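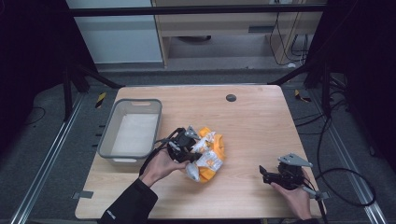 Snack bag, orange and white

Homemade paprika chips — share your seasoning mix!
Forum: Snacks and Frying

tiziana_marras
02/09/2023
OK chip people, I've gone down the hole and I'm not coming back up. I grew up on paprika chips and since moving to Stokby I've been trying to make my own, and last weekend I finally got a batch I'd serve to company (I didn't, I ate it standing at the stove).

My mix right now, for 700 grams of raw potato:
2 teaspoons sweet paprika, the Kuvar one in the tin
1/2 teaspoon onion powder
1/2 teaspoon fine salt
a good pinch of sugar
a smaller pinch of garlic powder

I grind the whole thing in a coffee grinder until it's like dust and shake it over the chips the second they come out of the oil. The color is gorgeous! What I can't get is that little tang at the end. What are you all using?

fryday
Love this. The tang is tomato powder, or it is in every bag I've ever read the back of. Start with half a teaspoon and go up. It clumps like crazy, so grind it with the salt.

Oberon_K
Tomato powder makes it taste like ketchup chips. Fine thing, different thing. You want citric acid, a tiny bit, and I mean the tip of a knife.

fryday
It only tastes like ketchup if you dump it in! Half a teaspoon is nothing.

Oberon_K
Half a teaspoon in that amount of mix is a lot. She's only got 2 of paprika.

marshgrass
Vinegar powder for me. Softer than citric acid and you get a bit of that smell when you open the jar. I can't find it in stores here, I order from Stasiv and one pouch has lasted me since July.

Also are you soaking your slices? I didn't for ages and mine went brown before they went crisp.

tiziana_marras
Soaking yes, half an hour in cold water, then I change the water and go again. Then onto towels, then MORE towels. My brother Leonardo bakes his in the oven and swears there's no difference. There is a difference.

leomarras
I can read this, you know. Baked chips, 400 degrees, thin layer of oil brushed on both sides, flip once. They come out great and the kitchen doesn't smell for two days. The seasoning sticks better too if you toss them while they're still shiny.

fryday
Sorry Leo, I'm with your sister. A baked chip is a very nice thin potato.

bea_in_bonley
I'll stick up for baked! I do a tray most weekends. My trouble is the middle of the tray stays floppy while the edges are done. I've started pulling the edge ones early and putting the rest back for a few minutes.

And on the paprika — try part smoked? Not all of it, all smoked tastes like a campfire. I go 3 parts sweet to 1 part smoked and it's so good.

Oberon_K
Smoked has no place in a paprika chip. That's a barbecue chip.

bea_in_bonley
Then I make barbecue chips and I'm happy :)

marshgrass
What potatoes is everyone on? I've had my best luck with plain old russets. I tried a red waxy kind and they were leathery, even sliced paper thin.

tiziana_marras
Russets here too, and never from the fridge. The cold ones went dark on me in no time and tasted burned.

Tried two small test batches tonight with the same potatoes. One with tomato powder (a quarter teaspoon, I chickened out) and one with citric acid. The citric acid one has the tang, no question, but the tomato one had this rounder flavor I kept going back to. So now I want both in there, with less sugar.

fryday
Both! Yes! I'm counting that as half a win.

Oberon_K
I'll allow it. Weigh the citric acid next time though, knife tips vary.

leomarras
Is there any left

tiziana_marras
9 chips. Come over if you want them, and bring the good mandoline back.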